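Frequently Asked Questions: Metal Bins and Colored Blocks

Welcome, and thank you for stopping by! We get a lot of letters at Palness about our sheet-metal bins and the long painted blocks that go with them, so we've gathered up the ones that come in most often. Get yourself a cup of coffee and have a read, and if your own question isn't here, please write to us anyway.

What colors do the blocks come in?

Green and reddish-brown are the two we always keep on the shelf. The green is a deep, dark one (a few people have written in hoping for something closer to lime, and we do sympathize). The Tokden set has 8 blocks and the larger Renaud set has more, with the same two colors in each.

My bin is scratched. Can I get the scratches out?

Not really, and we'd gently suggest leaving them be. Blocks get tipped in and scooped out day after day, and a gray metal floor is going to pick up pale marks from that. Wipe it down with a soft cloth and a drop of dish soap, dry it well, and skip the steel wool, which only swaps a few big scratches for a great many little ones.

What about dark stains on the sloping walls?

Try warm soapy water first and let it sit a while before you wipe. Old stains may lighten without ever leaving completely. If the patch feels smooth under your finger, it's only a matter of looks, and the bin has plenty of good years left in it.

Should I stack the blocks or just drop them in?

Whichever you like! Plenty of our customers let them land any which way, crossed over each other and leaning, and sort them by color at the end of the day. If you'd like tidy rows, lay the green ones down first and set the red ones beside them, all pointing the same direction.

Will a bin mark my wooden table?

It can if you drag it, especially with a full load inside. Lift it with both hands, or put a piece of felt underneath. One bin behind another fits nicely on a good deep tabletop, so do measure front to back before you order 2.

How long do you take to ship?

Allow 7 days from our Parkusum warehouse, and a little longer in November, when everybody seems to remember us at once. We'll send you a note as soon as your box is on its way, so keep an eye on your mail.

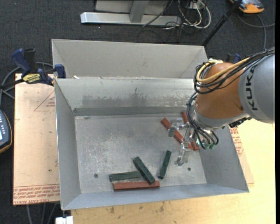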